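How Does a Car Slow Down? Brakes Explained
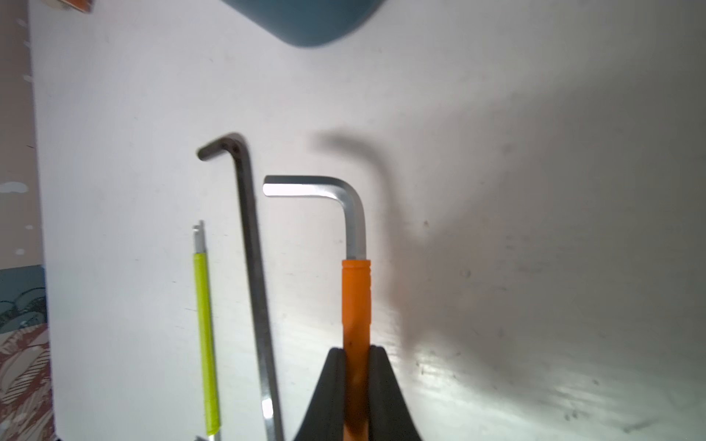 Hand tools: a hex key in dark gray and another with an orange sleeve, next to a tool with a yellow-green grip.

A car's engine gets most of the attention. It makes the noise, and it makes the car go. But every car also needs a way to stop, and that job belongs to the brakes.

A family car can weigh more than 3,000 pounds. When something that heavy is moving, it has a lot of energy. Scientists call the energy of moving things kinetic energy. To stop the car, that energy has to go somewhere else. Brakes turn it into heat.

Try it with your hands

Press your palms together and rub them back and forth quickly. After a few seconds they feel warm. The rubbing is called friction. Friction happens whenever two surfaces slide against each other, and it always makes some heat. Now press harder while you rub. Your hands get warmer, and they are harder to move.

Car brakes work the same way, only with much tougher materials than skin.

What is behind the wheel?

Next time you walk past a parked car, look between the spokes of a front wheel. On many cars you can see a shiny metal disc. This is called the rotor. It is bolted on with the wheel, so when the wheel turns, the rotor turns too. Look, but don't touch. A rotor can stay hot enough to burn you for a long time after a drive.

Around part of the rotor sits a clamp called a caliper. Inside the caliper are 2 brake pads, one on each side of the rotor. When the driver brakes, the caliper squeezes the pads against the rotor. If you have a bicycle with rim brakes, you have seen something similar. The rubber blocks squeeze the rim of the wheel, and the bike slows down.

Some cars have a different kind of brake on the back wheels, called a drum brake. A drum is shaped like a deep metal bowl. Curved parts called shoes sit inside it and push outward against the bowl.

From foot to wheel

The driver's foot is a long way from the back wheels. So how does the push get there? It travels through a liquid.

Under the hood there is a part called the master cylinder, which is full of brake fluid. Thin pipes run from it to all the wheels. When the driver steps on the pedal, the fluid is pushed along the pipes. Liquids are very hard to squash, so the push goes straight through to the calipers. Using a liquid this way is called hydraulics. Diggers and dump trucks use hydraulics too.

Most cars also have a booster, a helper that adds to the push from the driver's foot. Without it, the pedal would be very hard to press.

Why can't a car stop right away?

First the driver has to see a reason to stop, then move a foot to the pedal. The car keeps rolling during that time. Then the brakes need time to do their work. If a car goes twice as fast, its brakes need four times the distance to stop it – and even more if the road is wet or icy. This is why you should always wait for cars to stop before you step into the street.

Words to know

Friction – the force that slows things down when they rub together
Rotor – the metal disc that turns with the wheel
Caliper – the clamp that holds the brake pads
Brake pad – the part that presses on the rotor
Hydraulics – using a liquid to pass a push from one place to another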